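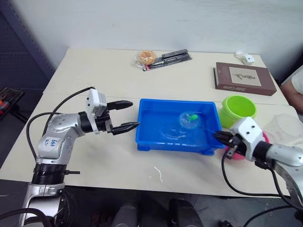 How long should my author bio be for a local business news site, and do I have to list every place I've written for?

I've been freelancing for a few years and the Gindville Ledger just took me on to cover small business and real estate two days a week, which I'm over the moon about. The editor asked me to send "a short bio for the bottom of your stories" and I have now spent longer on it than on my first article. My draft is a whole page. It has my degree, a summer internship, a stint at a college radio station, the newsletter I edited in Urville, and a trade magazine that folded. Do I leave things out? Do I say "I" or "she"? Any advice would be so welcome.
Posted by newsprintmittens, 30 April 2020

secondedition
Aim for about 50 words at the bottom of a story, and list only the two or three places that tell a reader why you're covering this beat. The full history can go on your staff page, if the Ledger gives you one.

First of all, congratulations! Getting a regular beat is a big deal and I hope you took yourself out to lunch. I was a copy editor for 23 years and a fair number of bios crossed my desk, including one that came in longer than the obituary on the same page. What a reader wants at the bottom of a story about storefront rents is who you are, what you cover, and how to reach you. That last one gets forgotten constantly, and for a local reporter it's probably the most useful line in the thing (half my best corrections came from people who found an email address down there).

So for you I'd try something like: "covers small business and real estate for the Gindville Ledger. She previously edited a community newsletter in Urville and wrote for a trade magazine." Then your email. I'd let the radio station go unless you did business stories for it, and I'd let the internship go too, though I know that one stings a bit when you worked hard at it.
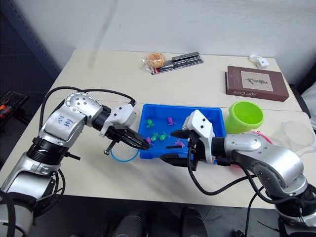
A blue tray on a white table, with a robot arm on either side.

On "I" or "she," look at what the other writers there do and match it. Most newsrooms use third person, and it does feel silly typing it about yourself, but you get over that by the second or third try. Use whatever pronoun you go by, and keep the verbs in the present tense for the job you have now. If you say "has covered," people think you left.

The magazine that folded is fine to mention, by the way. It existed and you wrote for it. If a name won't mean anything to readers in Gindville, just say what kind of publication it was. I'd do the same with degrees: "has a master's in journalism" takes up less room than the full name of the school and the department, and the long version can live on the staff page along with everything else you cut. Keep a file with all of it, too. I had a long one, a medium one and a one-liner, and every October I'd sit down and bring them up to date, and I was always glad of it when somebody wanted one by four in the afternoon.

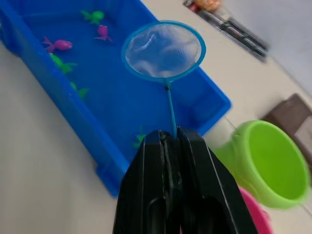
One more thing on the keeping-current business, and then I'll let you get on with your day. Check the bio on old stories. Some sites pull it from one place, so when you change it, it changes everywhere, and others paste it in fresh each time, so you end up with an old email address sitting under a story people are still reading. Ask whoever runs the website which kind yours is. At the Brennan paper it was the pasted kind, and I fixed 40 of them by hand one spring.

flernar_fan
just copy somebody elses and change the words. mine is 3 lines and ive never had a complaint

pencilstub
I mostly agree with the first answer but wanted to add something about conflicts, seeing that you're on real estate. If you or your spouse has a license, or you've done paid writing for a developer or a lender, tell your editor before the bio goes up and ask whether it belongs in there. I used to write brochure copy for Flernar, the property management people, and my editor wanted it stated plainly for the first year I covered housing. It was one short sentence and readers were perfectly nice about it. I would have hated for one of them to dig it up first.

Also, please read it out loud before you send it. I once told the whole county I had "a background in pubic affairs" and it stayed up for most of a week.

newsprintmittens
Oh my goodness, thank you all. I've got it down to 47 words with my email in. No licenses here, but I did write a few listings for a friend's agency, so I'll bring that up with my editor tomorrow morning.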